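14 Nov 2018
To: Gareth Crabtree, Mottram Fund
Re: Court interpreter access project, second report

Gareth, sorry this is shorter than the last one. Hearings all week and two of us out sick. Numbers first, then problems.

**Where we are**

- 174 criminal case files read and coded since June. Target for the year was lower, so we're ahead.
- 2054 pages of transcript scanned. Indexing not finished, still stuck on the older felony trials.
- 5 interpreters signed up for the referral list, 3 of them certified for court work. The other two are waiting on the oral exam.
- Spanish and Russian covered. Vietnamese not covered. Still looking.

**What the files show so far**

Early, so please don't quote any of this yet. Most defendants who needed an interpreter had one at trial. The gap is before that. First appearances, bond hearings, the talk with the public defender in the hallway. Plenty of files where the first mention of an interpreter is weeks after the arrest. A few where a plea form was signed in English and the interpreter shows up only at sentencing.

Judges mostly do ask. They ask "do you understand English," the person says yes, and it stops there. We want a short set of questions that needs more than a one-word answer. Draft is with the Witamach County public defender's office. They liked it, want it on a single page. Fair.

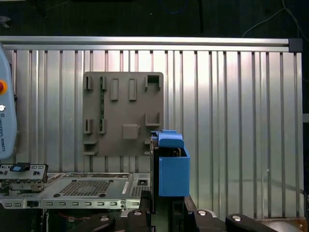
*Ribbed silver panel with fixture plate, aluminum rail along the top.*

**Transcripts**

Slower than planned. Clerk's office moved the closed files to the Detine building and pull requests now take days. You get the box, half the time it's the wrong box. We've asked for a standing appointment on Fridays and they said they'd think about it.

Coding itself is fine. Both law students agreed on nearly every file in the double-check round. Where they split it was mostly on what counts as a "request" for an interpreter. A note from a cousin? A remark by the bailiff? We wrote a rule (anything in the record from anybody counts) and went back and recoded the ones it touched.

**Jail visits**

Started. Zuritier jail let us in after a long back-and-forth over the visitor forms. Short interviews, voluntary, nothing about the facts of anyone's case. Defense lawyers get notice ahead of time. One lawyer objected and we dropped that client from the list, no argument.

Phone interpreting at intake is the weak spot. The line exists, staff know about it, but the handset is at the front desk and intake happens down the hall. So it dosen't get used much. Cheap to fix, I'd think. Sheriff's office has been told in writing.

**Money**

On budget overall. Travel is over, copying is under. I'd like to move the copying leftover into interpreter training. Same total. Need your ok by email, doesn't have to be formal. 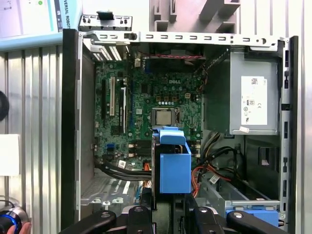
**Will the final report name individual judges or defendants?**

The final report will use case numbers only for our own records and leave all names out of the published version. Results get reported by court and by type of hearing.

**Next**

- Finish indexing the felony trials
- Get the question sheet down to one page and back to the public defender
- Vietnamese interpreter, again
- Second round of jail visits, dates not set
- Meeting with the chief judge's clerk, she has moved it twice allready

One thing to flag. If the chief judge wants to see the findings before you do, what do you want me to say? I'd go with same day for both of you. Call me on it, I'm in court mornings but free after lunch.

Spreadsheet of coded files to follow seperately once the last batch is cleaned up.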